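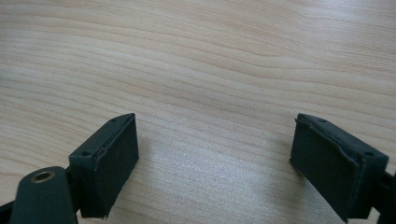 Temps de lecture : 2 min

Atelier > Projets > Pince Nomo > FAQ
Accueil Projets Forum Contact

Ce site utilise des cookies. Accepter – Refuser

C'est quoi, Nomo ?
Une pince à main, deux doigts, montée à l'atelier partagé Callenell. Pas de moteur pour l'instant.

Les tampons rebiquent en haut, normal ?
Non. Dégraisser, recoller, serrer 2 heures. Si ça peluche, changer le tampon.

Quelle colle ?
Contact néoprène. La cyano durcit et ça casse. 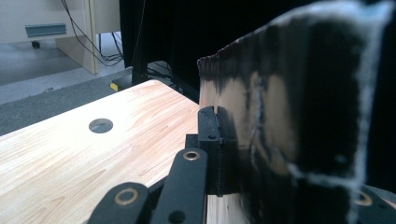 Mâchoire et biellettes, bagues couleur laiton.

Ça coute combien ?
70 euros de pièces, hors impression. Le plastique : 535 g avec les ratés.

On peut prendre quoi avec ?
Commencez par des trucs rigides. Le livre contre l'organiseur transparent, c'est l'exercice suivant – approcher lentement, un doigt de chaque côté.
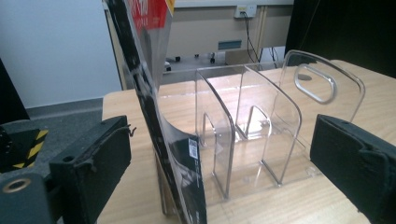 N° 736

Les bagues ont du jeu ?
Vérifier l'alésage avant de monter. Trop large = réimprimer la biellette, pas de scotch svp.

Comment régler l'ouverture ?
Doigts écartés au dessus de la table, rien entre les deux. Regarder si les tampons se font bien face. 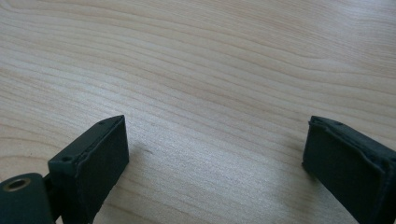
Rafferty Strickland, responsable du projet Nomo

Les fichiers ?
Dossier Arnon sur le serveur de l'atelier. La version de décembre, les autres sont périmées.

Une question pas listée ?
Forum, rubrique pinces. Je répond le soir, après 20 h.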